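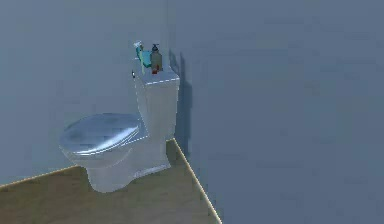
Preseason walk-through of the ski club's start hut and wax cabin at Karia, done 26 October 2026 by me, Ojārs Jankauskaitė, with cold fingers and a pencil. We're at 1,323 meters, so things freeze early! The cabin bathroom was my first stop: white toilet in the corner, lid closed, light wood floor under it, and that's how I'd like racers to leave it (lid down, please, and ski boots off before you go in).

Start gate wand: OK. Swings back fine, spare is in the drawer.

Safety netting, upper section: OK, but I want 10 more poles before the first giant slalom training.

Netting at the Altow turn: NOT OK. Found two torn panels, both down low where the edges catch. Closed until they're swapped.

Tow rope: OK. A bit stiff, like me.

Rescue sled: OK. Straps good, blanket smells awful, I took it home to wash.

First aid kit: Partly OK. Tape is nearly gone again (who keeps using it on ski poles?).

Wax bench: OK. Irons unplugged, fan works.

Radios: One won't hold a charge. The other reached the finish hut clearly, around 100 seconds of me chatting about lunch.

Fire extinguisher: OK, tag good until March.

Recheck of the Altow turn goes on my list once the new panels arrive.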